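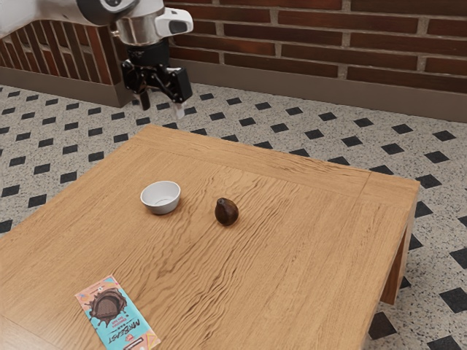 *Kevach Student Robotics Club Bulletin, Issue 11*

**FOR IMMEDIATE RELEASE**

## Kevach Robotics Club Opens Registration for the Tikalton Tabletop Challenge

KEVACH, July. The Kevach Student Robotics Club is delighted to announce that registration is now open for the Tikalton Tabletop Challenge, a friendly competition in which high school teams teach a simulated robot arm to tidy a table. The whole contest takes place in software, so a school needs only a few ordinary computers and a group of students who don't mind trying the same thing again and again until it goes right (and our own members can promise that it takes a good many tries!).

Every team works in the same virtual room, with its brick walls and speckled floor, and every team starts from the same practice table: a small white bowl, a dark brown fruit a good deal like a fig, and a chocolate bar in a turquoise wrapper with MRBEAST printed on it. The arm begins each run with its two-finger gripper open over a far corner of the table, well away from all three objects. From there it is up to the students' program to find the fruit, pick it up, set it down in the bowl and leave the candy where it lies.

That may sound like a small job, and the club's newest members thought so too when they first sat down with it last fall. A rounded fruit gives two fingers very little to hold on to, and a program that grips too low will bump the tabletop before it closes. Over the winter the students kept a shared notebook of every failed grasp, with a line or two on what they planned to change, and that notebook has grown into a starter guide which all registered teams will receive along with the practice files.

The challenge is open to teams of up to five students from any high school in Kevach, Bundow or the surrounding towns. There is room for 20 teams this season. Schools that already have a robotics club are very welcome, and so are schools that have never had one, and the club would especially love to hear from students who have never written a line of code and would like a patient place to begin. There is no entry fee.

On the day of the final, each team will have 60 minutes at the keyboard to adjust its program to a fresh arrangement of objects. The judges will then run every program on the same computer and show the results on the big screen in the hall at Bundow High School, where families and friends are warmly invited to come and cheer. Doors open at 9 a.m., and lunch will be served between the morning and afternoon runs.

The simulation was built by club members as part of Dagdag, their ongoing project to make practice scenes that other students can open, change and share. Teams are encouraged to add rooms and objects of their own, and the most inventive new table will be used as the starting scene for next year's challenge.

Teachers and parents who would like to register a team, lend a hand at the final or simply ask a question may write to the Kevach Student Robotics Club in care of the Bundow High School front office. Practice files go out as soon as a team is registered.

**About the club:** The Kevach Student Robotics Club meets after school during the term and welcomes students in all high school grades. New members may join at any time of year.

\# \# \#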